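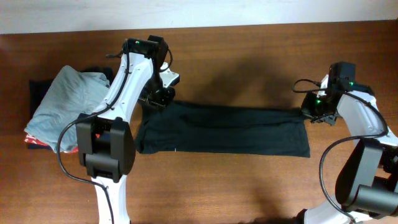 Both arms on the top edge of a dark garment, with the folded pile to the left.

Porkerier: Frequently Asked Questions

Reading time: 3 minutes

What is Porkerier?

A method for teaching a two-armed robot to fold clothes by having it think about corners first and everything else later. The name was a typing error in a grant form. By the time we spotted it, the form had been approved, and we weren't about to reopen that conversation.

What's new about it?

Most folding policies we tried go straight from camera view to arm motion. Porkerier adds a small step in between: it guesses where the two best grasp points are, says how sure it is, and if it isn't sure enough, it spends a move flattening the cloth before it tries anything ambitious. We call this the Hayashi step, after the meeting room where we argued over it.

Does it work?

On garments it had seen in training, yes, most of the time. On new ones, it depends how much they resemble the old ones. T-shirts are fine. Hoods remain a matter of faith.

How much data did you use?

200 demonstrations, all collected by a person steering the arms, and then 200 test folds with the person's hands off the controls. The matching numbers were an accident of lab scheduling. Reviewers have asked about this more than about the method.

How many different garments is that?

21. We'd like more. Our closets would not.

Why two arms?

You can fold with one, in the same way you can make a bed with one hand. Two arms can hold both ends of an edge and keep it straight while it travels. In our single-arm runs the far corner tended to lag behind and land wherever it felt like.

Does color matter?

More than we hoped. Dark fabric hides its own creases, and a fold line that is plain to a person can be nearly invisible to the model. We varied the lighting during collection, which helped. Black socks are out of scope, and we are at peace with that.

What counts as a successful fold?

The garment ends up as a rectangle, with no sleeve or hem sticking out past the edge by more than 2 centimeters. This is stricter than the standard in any of our homes.

How fast is it?

Slower than you. It's also slower than a ten-year-old who has been promised ice cream. We didn't tune for speed, and the flattening moves cost extra time by design - turn them off and it gets quicker and worse.

What's the difference between Porkerier and Avton?

Avton was our earlier system. It had no notion of being unsure, so it folded wrinkled shirts into smaller wrinkled shirts with complete confidence. We still run it as the baseline.

Can I get the code?

The training code and the demonstrations went up in May, under the project name Brisach. Read the setup notes before you file a bug. If the arms reach for a spot well to one side of the cloth, redo the camera calibration.

Will it do my laundry?

It doesn't wash, sort, dry, or put away. It also needs each item handed to it one at a time, by you, standing there.

Last updated 24 Jul 2026

This site uses cookies to remember your preferences. Accept | Decline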